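Todor Radulović has the bench at the far end of Hinska, the shared workshop over the old print shop, and he was already talking when I found a stool. "Sit on that one, the other one tips," he said, and then we were straight into finger joints.

He's been building his arm since November. It's called Skomis (his niece picked the name) and he's made 553 test grabs so far, all written down in a school notebook. "The arm part was easy – well, easy-ish! The hand is where my evenings go."

So why a spool? "Because it's round and it's awkward. A block, anybody can grab a block. A round thing wants to roll off and go visit the neighbors." His answer to that is duct tape, and plenty of it. I asked if that was cheating and he laughed so hard he had to put his coffee down. "For now I want to learn about the fingers. Rolling is next year's problem."
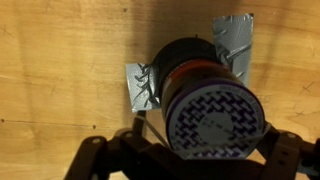 Skomis with its fingers up against the taped-down spool.

The wrist camera was the part I really wanted to hear about, and he was happy to go on about it. "From up there you see what the hand sees, and you find out your nice straight approach is coming in crooked. I lost 2 weeks to one crooked finger." He fixed it by loosening a bolt, which he told me with his head in his hands.

What's next? Softer fingertips, he thinks, and a quieter motor – the folks at the next bench have asked. "Very politely," he said. "So far."

Filed under: Makers, Home Robots

Comments

pegboard_lou: What are the fingertips going to be, silicone? Mine peeled off in a month.

Wren T.: I'd love to see the notebook!

mittens500: More bench visits please, this was fun.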